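Second Use: Razia Gilani on the Cheema refurbishment programme

When Razia Gilani took charge of the Cheema refurbishment programme, its stock consisted of 14 desktop computers on a shelf. The programme now supplies refurbished machines to schools and advice centres, and almost 60 left the workshop between January and July. Ms Gilani spoke to Nerea Herrero about the work.

Most computers reach the programme through Madesport, which collects them from offices at the end of a lease. Ms Gilani is cautious about the word "obsolete". "A machine is replaced when the contract says so," she said. "That tells you very little about its condition."

Every desktop is opened before it is tested. The case is laid on its side and the panel taken off, and the inside is inspected under good light. "We look at the board first, then the memory, then the cables," Ms Gilani explained. "If a cable has been trapped under a drive cage for six years, I want to know before we switch anything on."

The desktop on the table, with the processor seated in its socket and memory fitted: 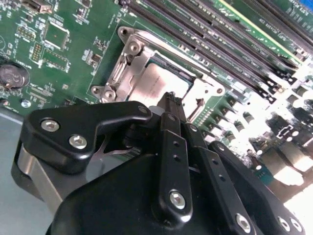
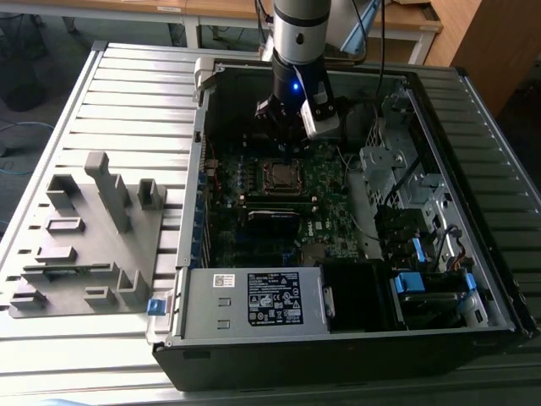

Memory is the part most often changed. Many office computers arrive with 2 modules or fewer, and the programme keeps a store of tested modules for this purpose. Processors are generally left where they are. "The socket is the one place where a careless hand can finish a board," Ms Gilani said. "Trainees do not lift that bracket until they have watched it done several times."

Coin cell batteries are replaced as a matter of course, and power supplies are tested under load. Parts that fail are listed and sent to Dirov for recycling.

Asked what she would change, Ms Gilani spoke of paperwork. Records are kept in Rorkero, a stock system that the programme adopted last year, and entries must still be typed by hand. "We can finish a computer by eleven in the morning and be writing about it at noon," she said. "I would like the labels to be scanned at the door."

Applications from schools for the autumn allocation are now being considered. Ms Gilani expects that laptops will be included for the first time, although she has asked for a second set of benches before any are accepted.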